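Handling Faults and Protective Stops
Module notes, Unit 4: the Kemholm tableware cell
Revised June 2019

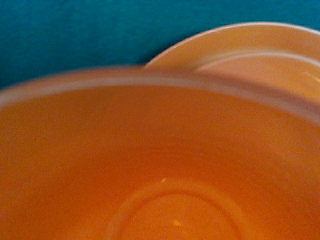

The fault treated in this unit is a late protective stop during a bowl pick. The arm carried on downwards after the fingers had met resistance, and the stop came from the joint torque limit instead of the contact check that should have come first. No person was inside the guarded area. One finger pad was torn and the wrist bracket was bent. The case is used here because each part of the cell, tested alone, worked as its supplier said it would.

4.1 The cell

The cell was built by Resano for the Kemholm training kitchen. It has one six-axis arm, a two-finger gripper and a wrist camera. The arm takes dishes from a work surface and places them in a rack. The pick program was written on site and is referred to below as Gedov, the name it carries in the log files.

A pick has five stages: look, approach, descend, close, lift. The wrist camera is used in the first two only. From the start of the descent the arm moves on a stored height and does not correct itself from the picture. This matters for what follows.

4.2 What the camera can and cannot give

At close range a bowl runs past both sides of the view. The program then has only part of the rim to work with, and must fit a circle to a short arc. A short arc fits many circles nearly as well as one another, so a small error in the edge gives a large error in the centre.

Two further points apply to the wrist view at the head of these notes. The bowl and the dish behind it are both orange, so a colour threshold that separates them cleanly from the teal surface does little to separate them from each other. The boundary between them is a thin dark line, and the rim is blurred towards the right. An edge finder set for strong contrast will keep the orange-to-teal edge and may drop the other. The ring in the base of the bowl is a second trap. It is a clean curve, lies well inside the rim, and can be taken for a rim by a program that does not check size.

4.3 Sequence of the fault

The order below is taken from the Gedov log and the arm controller log, with the two clocks aligned.

Look stage completed. Rim found, fit score above the pass mark.
Approach completed. Second fit made at close range. The centre moved towards the neighbouring dish and was accepted.
Descent started on the stored height.
First finger met the rim from above. Finger force rose past the contact level.
Contact signal raised by the gripper and not acted on.
Joint torque limit reached 400 ms later. Protective stop, category 1.
Operator reset the stop from the panel. The program resumed the descent from the same point.
Second protective stop. Bracket found bent.

4.4 Causes

The direct cause was the wrong centre. The second fit had used points from both dishes, and there was no test comparing it with the first fit. A shift of 32 mm between the two was passed without a warning.

The late stop had a separate cause. The gripper sends its contact signal on a digital line, and Gedov read that line only during the close stage. During the descent it was ignored. The author of the program had assumed that the controller watched it, and the controller manual says plainly that it does not.

The second stop was a matter of reset logic. A reset should clear the fault and leave the arm at rest. In this cell it also released the program, so one press of the panel button started motion towards the same obstacle. Of the three causes this is the most serious - it would have been the same with a hand in the way.

4.5 Changes made

The contact line is now read in all stages and wired to a stop input on the controller. The reset and the restart are separate actions on separate buttons, and after any protective stop the arm must be jogged clear before a restart is allowed. The close-range fit is rejected if its centre or radius differs from the first fit by more than a set amount. Descent speed has been lowered.

The Cheng test was then run, in which a rigid block is placed under one finger and the stopping distance is measured. It is repeated each October and after any change to the gripper.

4.6 Points for the practical

Do not enter the guarded area to free a dish until the arm is isolated and the isolation is locked. A protective stop is not isolation.

Before resetting, write down the stage, the joint that tripped and the finger opening. These values are lost on reset.

Finger pads are to be checked for tears at the start of each session. Torn pads go in the marked tray on the bench and are not refitted.

4.7 Written work

Draw a timing diagram for the fault, from the start of the descent to the second stop. Show the contact line, the torque limit, the stop state and the reset button.

The look stage gives a better fit than the approach stage on large bowls. State why the second fit might still be wanted, and propose a rule for choosing between the two. Limit: 400 words.

Reading for next unit: controller manual, chapters on stop categories and safe inputs.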